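Giltmont Town Council - my notes from the Tue 2 February meeting

I'm minuting again while our clerk is out, so these read the way I talk. Corrections to me before the next meeting, please.

We started late. Minutes of the last meeting were approved with one fix (I'd put Gurkley Road down as Gurkley Street, sorry to everyone who lives on it).

Residency rule for town ID cards. Most of the evening went here, and the room was full! The proposal drops the proof of address from two documents to one, so that newly arrived families can get a card without waiting on a lease. The town issued 486 cards last year and the office thinks it could handle 600 with the staff it has. Sem Vanhove spoke for the tenants' group and said plenty of people on Cuypers Avenue share a place and only one name ever goes on the bills. I asked if a school letter would count - it would, as long as it's dated since September. Two residents spoke against, mostly on fraud, and one wanted the whole thing put on the ballot. We went back and forth on that for a good while and I lost track of who had the floor. The motion to send it to a public hearing passed. The hearing date is still to be set, and the draft wording goes up at the front desk as soon as the town attorney has read it.

Interpreters at meetings. Everybody liked the idea, but we couldn't agree on who pays. The county may split the cost with us. I said I'd call them, so that one's on my list.
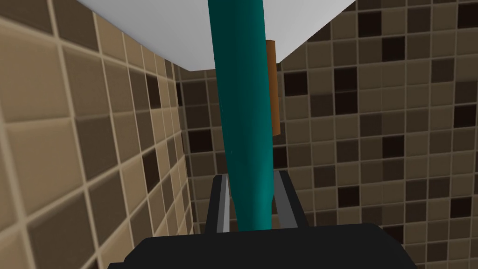

Maven Bridge. The state still hasn't answered our letter about the weight limit, and the school bus is still taking the long way around. We're writing again, this time with a copy to our state representative's office. I'll draft it this weekend and send it around - please read it before you reply to all!

Public comment. Speakers got 12 minutes between them, and most of it was snow plowing. The north end feels it gets plowed last every time. Public works will bring the route map next time.

Adjourned after that. Whoever left a gray scarf on the back row, it's at the front desk.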